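The Box at the Back of the Spice Shelf
By Jarrah Stubbs
Jul 30, 2020

I own a lot of seasoning. I didn't set out to. I moved into my apartment in Drerport with salt, a pepper mill and one jar of paprika that had come free with a casserole dish, and now there's a cabinet next to the stove I open with one hand held up flat, in case something comes at me.

So this summer, with more evenings at home than I've had in years, I decided to take the whole thing apart. Every jar, every packet, every little bag closed with a rubber band. I put them all on the kitchen table and then I had to eat dinner standing at the counter for five days (my own fault, I started on a work night).

The smell, though! If you've never emptied a spice cabinet in one go, I recommend it just for that. Cumin won, cumin always wins, but there was clove in there and something like old oranges, and by the second evening the curtains had picked it up too.

My first call was to Tetsuya Kikuchi, who ran the dry goods counter at Morby until it closed and who has opinions about how people store things. I told him I'd found a bay leaf packet from before I moved. He was quiet for a bit.

"Open it and smell it," he said. "If you have to think about whether it smells, throw it out."

That became the rule for the week. Ground stuff goes first, according to Tetsuya, and whole seeds will hang on a lot longer than you'd guess. My ground coriander smelled like a cardboard box. The coriander seeds, which I'd bought the same April and forgotten, were still lovely when I cracked a couple with the bottom of a mug. I've hardly bought the ground kind since.

What he really got me thinking about was the boxes. I'd always gone straight for jars, because jars look tidy and you can see what's in them. But seeing in means light gets in too, and Tetsuya says a good box that still has its wrap on will treat your seasoning better than any pretty glass thing on a sunny sill. He keeps his sealed ones lying flat, narrow end out, like books on their sides, so all you see from the front is the label. I tried it on the lower shelf and it's so much easier to find things that I was a little annoyed with myself.
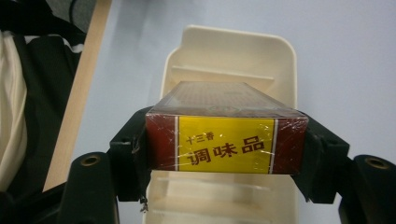

Now, the shrink wrap. I used to tear it off the second I got home from the store, the same way I take the tags off a shirt. It felt like finishing the job of buying the thing. These days I leave it on until the evening I'm going to cook with it, and then I write the date on the bottom of the box in marker. My handwriting is terrible and half of them look like phone numbers, but it works well enough for me.

The other thing I did was get rid of doubles. I had two open jars of chili flakes and a third going soft in a bag, and I can tell you exactly how that happens: you're in the store, you can't picture your own cabinet, and you buy the thing just in case. There's now a list taped inside the door. It has some 70 items on it, which is ridiculous for a person who mostly makes soup.

I did spend a little money. Kettunen, the kitchen place by the bridge, had shallow trays on sale and I bought two, one for baking and one for everything that goes in a hot pan. Trays are great – you pull the whole thing out and nothing gets lost behind the vinegar. I had my eye on a fancy rotating rack as well, but it wanted drilling, and I rent.

Then came the cooking, which was the part I'd been looking forward to. I made Tetsuya's onion rice, where you fry the seasoning in the oil before anything else touches the pot. He's strict about this. I've always thrown mine in at the end, over the top, like feeding fish. Half a minute in warm oil and the kitchen smelled like somebody else lived there, somebody who could cook. I used 300 grams of rice and ate it for two days straight, once with an egg on it.

I took the last bowl over to my neighbor, along with the spare chili flakes, and she sent me home with a jar of caraway from Brorura that her sister had brought back. It's a big jar. I've added it to the list and it's standing on the counter next to the toaster until I work out which tray it belongs in.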